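The Chaise of Evbridge: A Small Gallery

Home > Galleries > Front Rooms > The Chaise

Readers who have been with this page since the Murnport sideboard will know my position on furniture you can't sit on properly. A chaise longue has a back for part of you and an arm for one elbow, and it expects you to arrange the rest yourself. I have lived in the same house as this one for 2 years and I still haven't found where the second elbow goes.

It came by way of Stoica, the secondhand place on the Evbridge road, where it was ticketed at 900 and had been for a long while. The tag also carried a stock number, 2788, which suggests either a very large shop or a very hopeful one. Delivery was another 40, and the two men earned it at the bend in the hall.

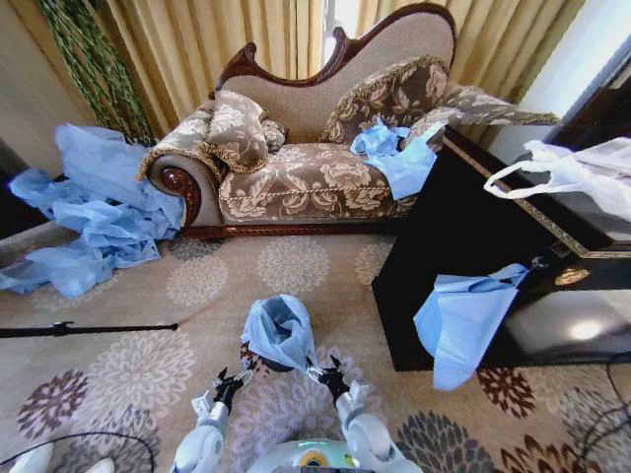 The chaise at home, with curtains to match its opinion of itself. Blue stuff on the carpet, blue stuff on the seat.

The black cabinet on the right has gold trim along its top edge and is the only other thing in the room that could hold a conversation with the chaise. It usually ends up with a bag on it. The plant in the corner is artificial, and has thrived under my care.

For those who write in about fabric: yes, the florals are staying. I had a swatch of plain gray from Windix on the arm of the kitchen chair for most of July, and every time I carried it in here it looked like a dishcloth at a wedding. The swatch now lives in a drawer.

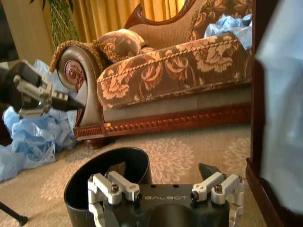 Scrolled arm with its carved rosette, the rope cord along the seat, and one of the short turned feet.

The beading on the base rail is my favorite part of the whole piece and also the part I would least like to dust again. A dry paintbrush does it, the soft kind, working from one end to the other with the radio on. The fringe I leave alone. I combed it once and it looked startled for a week.

Next month: the hall mirror, if I can get it down off the wall.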